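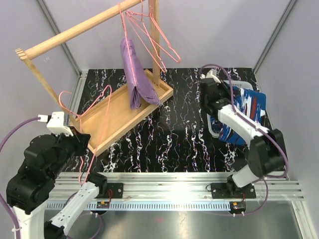
*Wooden clothes-drying rack with a horizontal dowel, post and slanted strut*

**Indoor line drying** is the removal of water from washed textiles by evaporation inside a building, using racks, rails, lines or hangers and no dedicated heat source. It is the main alternative to tumble drying where outdoor space is lacking or the climate is cold or wet for part of the year.

## Physical basis

Water leaves a fabric in two stages. In the first, the surface is fully wet and the drying rate depends on the surrounding air: its temperature, its relative humidity and its speed across the cloth. In the second, the surface has begun to dry and the rate is set by how quickly moisture moves outward through the yarns. Thick seams, waistbands and pocket linings reach the second stage late and are usually the last parts of a garment to dry.

Evaporating one kilogram of water at room temperature takes a little under 2.5 megajoules. In an unheated room this energy comes from the air and the fabric, so wet laundry is slightly cooler than its surroundings. In a heated room it is drawn from the heating system.

## Equipment

### Racks

Floor racks consist of a base, one or more uprights and a set of horizontal members. Hardwoods such as beech are common in wooden racks, and softwoods are used in cheaper ones. Untreated wood may stain light fabrics if it contains tannins. Metal racks are normally coated to prevent rust marks.

A horizontal member fixed at one end acts as a cantilever. The bending moment at its support rises with both the load and the distance from the support, and many designs add a diagonal brace to reduce it. Notches cut into a rail keep hangers from sliding together.

### Ceiling airers

A ceiling airer is a set of parallel rails raised by cord and pulley. It makes use of the warmer air near the ceiling. The Wandgate pattern has four wooden rails held in cast iron ends. The later Illine pattern replaced the iron with pressed steel and is lighter, but it has a lower rated load.

### Hangers

Shirts and knitwear dried on hangers need less ironing than those folded over a rail. Thin wire hangers concentrate the weight of the garment at the shoulders and can leave marks in heavy knits, which are generally dried flat.

## Spacing and airflow

Garments hung in contact with each other trap a layer of humid air. The Onenside trial, reported by Niamh Ó Dubhghaill, compared 134 loads of mixed cotton dried in the same room. Loads hung with an open gap on both sides of each item dried faster than those hung touching, and the difference was greatest in January, when the windows were kept shut. A small fan directed along the rails shortened drying further.

## Indoor humidity

A spun load of laundry can release two liters or more of water into a room. Without ventilation, the moisture condenses on windows and cold outer walls, where it may support mold growth. Usual measures include opening a window, running an extractor fan or using a dehumidifier with the door closed.

## See also

- Clothesline
- Drying cabinet
- Relative humidity
- Spin dryer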